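Home Stories Serials Archive Contributors Search

The Vorkura Fold

By Lewis Strachan
Sep 20, 2021

The booklet had cost my sister 2498 of something, and she would not tell me of what. It had come in the post from Zidolberg, wrapped in tissue, with a card that said Welcome to Less. It had twenty-seven pages, four of them blank for my thoughts.

"You don't have to believe in it," Mira said. "You only have to fold."

I've heard that kind of sentence before, usually from people with a clipboard. But I had come for the weekend, it was raining, and she had already put the kettle on and taken it off again, so I could see that tea depended on my cooperation.

We were going to do the blacks first. According to Vorkura, a household must begin with its black cloth, the black being where a household hides things. I asked what Mira could possibly be hiding in a black cover she'd bought at Gashi in the April sale. She said that was exactly the sort of question page six had warned her about.

So out it all came. She owned a great deal of black, as people do who once decided it was slimming and then went on to apply the idea to their soft furnishings. There was the big piece that I remembered from her old flat, and there was something with a zip that neither of us could put a name to. She said the big one was perfectly clean. I said it had patches on it like the top of a wardrobe. She said that was the light.

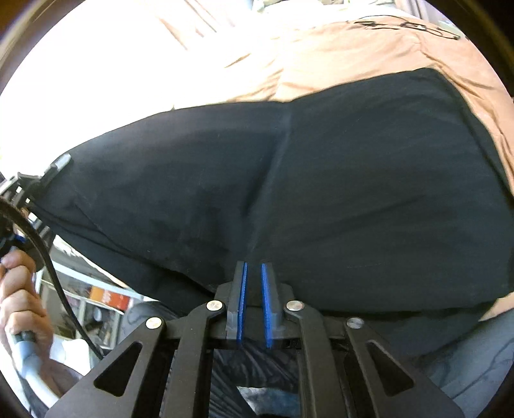
Black never stays black, according to Ognjen Hoxha, and anybody who sells you a way of folding it should be made to sell you a clothes brush as well.

He had come up to return a casserole dish and stayed in the doorway holding it, as he stays in all doorways. Mira told him that brushing was in the second booklet.

"There's a second booklet?" I said.

"There are stages."

"And how much is the second booklet?"

She smoothed the cloth down with the flat of her hand. The crease down the middle stayed exactly where it was. You were supposed to find the natural crease and respect it, she explained, and I said that from where I stood the crease was respecting nobody. Ognjen laughed, and then saw her face and said he had better go and see to his boiler. He took the casserole dish with him.

I should say that I am not against folding. Our mother folded. She did it standing up, with the radio on, corner to corner and over the arm, and the pile was as straight as a loaf. She never bought a booklet in her life. If you'd told her that a towel had a natural crease she would have asked whether you were getting enough sleep. What I'm against is paying for it, and being told that the cupboard will feel different afterwards. I have a cupboard. It feels like a cupboard.

"Read me the next bit," Mira said.

I read it. Place the cloth on a surface that is calm. Take the edge that comes to you.

"Which edge comes to me?"

"It doesn't say. Presumably it makes itself known."

"You're doing the voice."

I was doing the voice. I stopped doing it, or did it less. She had chosen the bed as her calm surface and put the brown fleece blanket across it, and I'll admit that black shows up well on brown. Past the pink curtains I could see the teddy bear lying among the bedding, looking like somebody who had been through the course already and had asked for his money back.

The first fold went wrong. The second went wrong the other way. On the third she got a flat packet with a fat side and a thin side, looked at it for a while, and turned it round so the fat side faced the headboard.

"Better," she said.

"It's the same."

"It's facing the right way now."

I turned to the back of the booklet, where satisfied people had written in. A man in a flat with no cupboards at all had found that he did not need any. A couple had folded sixty-nine items in one evening and felt closer. I looked for somebody who had folded a duvet cover and felt nothing, but they can't have had the room to print it.

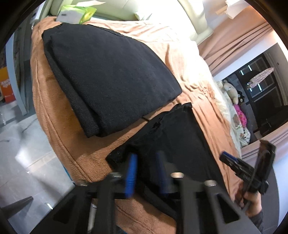 Reading time: 5 minutes

By four o'clock we had a row of packets on the blanket and one large lump that had beaten us both. Mira sat down next to the lump and moved the tissues out of the way, then moved them back.

"Go on, then," she said.

"I haven't said anything."

"You've been not saying it since lunch."

So I said it. I said that Vorkura was a woman with a printer. I said that Hando, who had taken over her wardrobe doors two winters ago with his little brass hooks and his breathing, had been a man with a drill, and that the hooks were in a drawer and the doors still stuck. I said that she had a good job and a dry flat and did not need Less, whatever that was, posted to her in tissue paper. It came out longer than I'd meant and the end of it was not kind.

She picked at the edge of the fleece.

"Did you know she folded for money?" she said. "Mum. Before you were old enough to notice. She took in sheets for the hotel. She did a hundred and fifteen in a day once and her hands swelled, and she wouldn't show me how after that. I asked her. She said I'd have better things to do."

I hadn't known. I'm still not sure that I believe the number. Mira has always been free with numbers, and she was six or seven at the time, and I can't think where in that kitchen you would have put so many sheets. I nearly said so.

"So I never learned," she said. "You just assumed I had, with me being the eldest. I've been stuffing things in bags for thirty years."

The rain had got into its stride by then. I put the booklet down on the floor, on the tiles, and took hold of two corners of the big black cloth and held them out until she stood up and took the other two. I showed her the way I'd seen it done. Corner to corner, shake it once, walk in. She walked in too early and we bumped knuckles.

"Page nine says never to shake," she said.

"Page nine can put the kettle on."

We did it again. It came out thick at one end. I told her it was fine and she gave me a look, and unfolded it, and handed me back my two corners.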